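Linge, chaussettes, chiffons : mes astuces avec la pince Ukix

Reçue en kit, 133 euros port compris, montée un soir sur la table de la cuisine. Comptez une bonne heure, la notice est minuscule. Je note ici ce qui marche et ce qui marche moins, en vrac.

Avant de commencer
Serrer les vis des bras une deuxième fois après la première séance. Tournevis cruciforme Phillips, taille moyenne, pas la visseuse - j'ai failli foirer un pas de vis.
Dégager le sol. Les cordons surtout.

Le tissu
Pincer par un bord ou un pli, jamais en plein milieu à plat. Les doigts glissent dessus et on s'énerve.
Coton épais, éponge : facile. Satin, doublure : non. Ou alors à deux mains, et là autant se passer de l'outil.
Pour un tissu fin, le plier une fois avant. Ça tient beaucoup mieux. 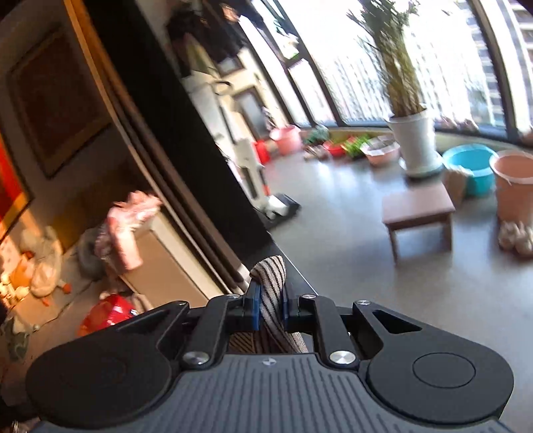
Approcher doucement, fermer, attendre une seconde, lever. Si on lève trop vite le tissu file par le bas. Pareil pour les torchons, les taies, les écharpes.
Et ne pas tirer sur un vêtement coincé sous un meuble, on force sur les articulations. Soulever d'abord.

Entretien
Les patins : chiffon humide, savon noir, sécher. Pas d'alcool, ça les rend durs. Les poils de chat se collent dedans, passer un bout de scotch.
Une goutte d'huile aux pivots tous les 100 cycles d'après la notice. Moi je le fait quand ça grince.
Patins de rechange : 7 euros la paire chez Pastitz, livrés en 4 jours.

Le service Alix
C'est l'abonnement qui va avec, facultatif. On envoie ses séances de rangement enregistrées, on reçoit des conseils de réglage et à terme, paraît-il, de quoi programmer un bras qui plie tout seul. 37 euros par mois. J'ai pris un mois pour voir. Conseils corrects mais réponses lentes, et le site déconnecte sans arret. La suite est annoncée pour novembre, je ne renouvelle pas avant.

Verdict rapide
Pour : solide, bonne prise, pièces faciles à trouver.
Contre : lourd au bout de vingt minutes, notice illisible, rien pour le ranger.
Astuce pour ça d'ailleurs - un gros crochet de porte, pince ouverte vers le bas, les patins ne s'écrasent pas.

Si quelqu'un a trouvé un réglage pour la soie, je suis preneuse.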